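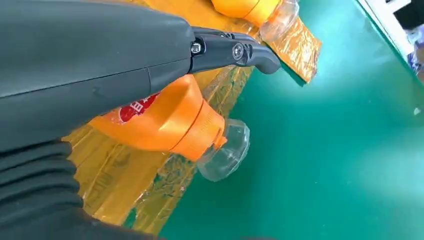
Quick one before I run. Cleared out under the sink finally, 27 minutes start to finish, and everything went on the table first so I could see what I've been hoarding. Too much. The orange bottle with the red label is a keeper, I like that clear cap on the end of the neck – you can tell at a glance if it's gunked up. It's on its side for now, will stand it up when teh shelf is wiped.

Rest of it, no idea. Two things from Stalleck I bought and never opened. A Mondano spray Imogen swore by, hated the smell. Giving both to Odette if she wants them.

Still to do – the drawer with the batterys, and a new liner for the shelf. Need to measure it first. Tomorrow maybe.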